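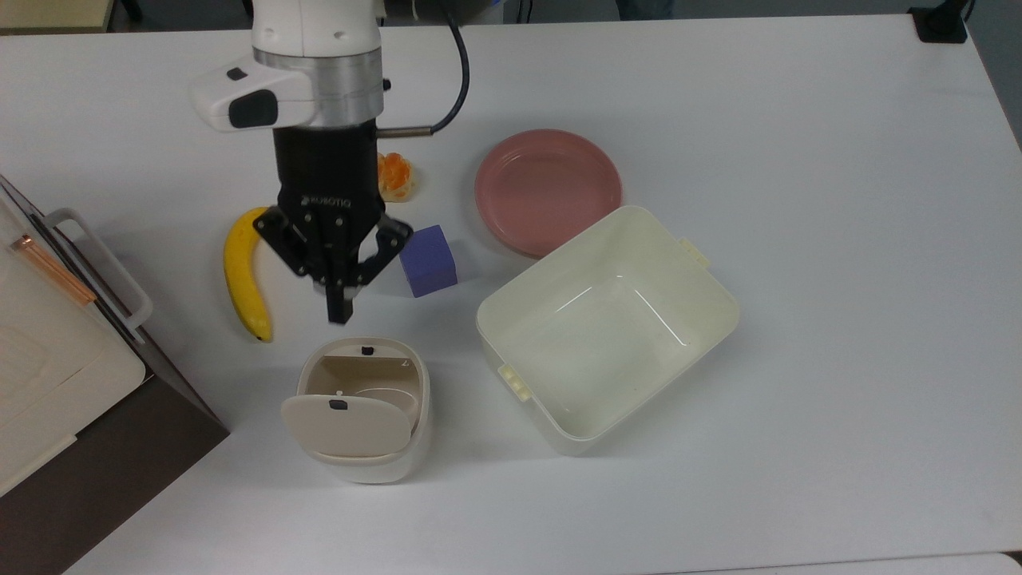 Robotiq gripper over the white table

Plurnau forum > Movements and service > Tirkholm 341 losing time dial down

caseback_45
The 341 in my Abera field watch runs +4 dial up and -11 dial down. Crown down is -6. Full wind, 60 minutes per position, lift angle set to 45. Amplitude is fine flat, both sides. Last service was in January. Hairspring?

nirnisley
Check the lift angle first. The Tirkholm sheet I have gives 52 for the 341. At 45 your amplitude figures are wrong, so "fine flat" means nothing yet.

caseback_45
Reset to 52. Rates are the same, as expected. Amplitude now reads 290 dial up, 255 dial down.

oilsink
That's a pivot or an endstone. Pull the dial side cap jewel, clean it, oil it, retest.

nirnisley
Disagree on the order. Look at the hairspring with the watch inverted before taking anything apart. If the coils sag onto the balance arm you get both symptoms.

oilsink
A spring touching the arm would gain – his loses.

nirnisley
Fair point on the rate. I'd still look, it takes a minute.

caseback_45
Looked at it inverted under the loupe. Coils are flat and clear of the arm. Cap jewel comes out tonight. Is 9010 right for this one?

oilsink
Yes. Small drop, centered.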